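Wir sind eine kleine Übersetzungsagentur mit Namen Dresine und suchen zum Februar

**eine Projektkoordinatorin / einen Projektkoordinator für technische Übersetzungen (Teilzeit, 25 Stunden pro Woche)**

Die Dresine arbeitet seit mehreren Jahren für Firmen, die Maschinen und Werkzeuge herstellen und deren Anleitungen in andere Sprachen gebracht werden müssen. Wir übersetzen vor allem aus dem Deutschen ins Portugiesische, Französische und Norwegische, und auch in die umgekehrte Richtung. Im Büro sind wir 7 Personen, dazu kommt ein Kreis von freien Übersetzerinnen und Übersetzern, die von zu Hause aus arbeiten. Im letzten Jahr haben wir mehr als 175 Aufträge abgeschlossen, vom einzelnen Sicherheitsblatt bis zum Handbuch mit vielen Kapiteln.

## Was Sie bei uns tun

Sie nehmen die Anfragen der Kunden entgegen, schreiben die Angebote und verteilen die Texte an die freien Kolleginnen und Kollegen. Sie behalten die Termine im Blick und fragen freundlich nach, wenn eine Lieferung sich verspätet. Sie pflegen ausserdem unsere Terminologielisten, in denen zurzeit 3.300 Einträge stehen. Einige davon sind alt und müssen mit den Kunden neu besprochen werden.

Ein wichtiger Teil der Arbeit sind die Rückfragen. Unsere Übersetzer möchten zum Beispiel wissen, ob mit «Backe» und «Finger» dasselbe Teil gemeint ist oder ob ein Gehäuse aus einem oder aus zwei Stücken besteht. Solche Fragen sammeln Sie, schicken sie gebündelt an den Kunden und tragen die Antworten so ein, dass man sie später wiederfindet. Technisches Wissen ist dafür nützlich, aber man kann es bei uns auch lernen.

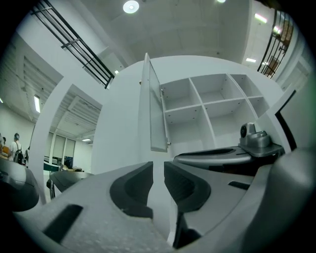 *Gehäuse in Grau, zwei dunkle Finger mit ausgehöhlter Innenseite: Für jedes Teil braucht es ein Wort.*

Neben den laufenden Aufträgen betreuen Sie ein grösseres Projekt mit dem Namen Junari. Es geht dabei um ein einheitliches Wörterbuch für die Abteilungen Einkauf und Wartung bei unserem Kunden Engebretsen. Das Projekt ist auf 2 Jahre geplant und wird von Madalena Leitão geleitet. Sie wird Sie auch einarbeiten.

## Was Sie mitbringen

- sehr gutes Deutsch in Wort und Schrift; es muss nicht Ihre Muttersprache sein, bei vielen von uns ist es das auch nicht
- gute Kenntnisse in Portugiesisch, Französisch oder Norwegisch
- eine Ausbildung oder ein Studium im Bereich Sprachen, Dokumentation oder Büromanagement, oder vergleichbare Erfahrung
- sicherer Umgang mit Tabellen und mit mindestens einem Übersetzungsprogramm
- Geduld am Telefon

Ein Führerschein ist nicht nötig. Erfahrung mit Lektorat ist willkommen, wird aber nicht vorausgesetzt.

## Was wir anbieten

Die Stelle ist unbefristet, mit einer Probezeit von sechs Monaten. Ihre Arbeitszeit können Sie weitgehend selber einteilen — nur zwischen 10 und 12 Uhr sollten Sie erreichbar sein, weil in dieser Zeit die meisten Anrufe kommen. Einen Teil der Stunden können Sie nach der Einarbeitung von zu Hause leisten. Für Weiterbildungen gibt es ein eigenes Budget, und wer eine Prüfung ablegen will, bekommt die Tage dafür frei.

Das Büro liegt im ersten Stock des Hauses Musmont, zwei Minuten von der Haltestelle entfernt. Es gibt einen Aufzug, eine Küche und einen ruhigen Raum für konzentriertes Korrekturlesen. Das Gehalt besprechen wir im ersten Gespräch; bitte nennen Sie uns in der Bewerbung Ihre Vorstellung.

## Bewerbung

Bitte senden Sie uns einen Lebenslauf, Ihre Zeugnisse und ein kurzes Schreiben von höchstens einer Seite. Ein Foto brauchen wir nicht. Alle Unterlagen sollten in einer einzigen PDF-Datei sein und an Bethel Bogale gehen, die bei uns für das Personal zuständig ist. Sie beantwortet auch gerne Fragen im Voraus, am besten telefonisch am Vormittag.

Wer in die engere Auswahl kommt, wird zu einem Gespräch und zu einer kleinen Arbeitsprobe eingeladen. Die Probe dauert eine Stunde und wird bezahlt. Es handelt sich um eine Kundenanfrage mit drei Texten und einem knappen Termin — Sie zeigen uns, wie Sie die Arbeit verteilen würden und welche Rückfragen Sie stellen. Fahrtkosten mit der Bahn in der zweiten Klasse übernehmen wir gegen Vorlage der Fahrkarte.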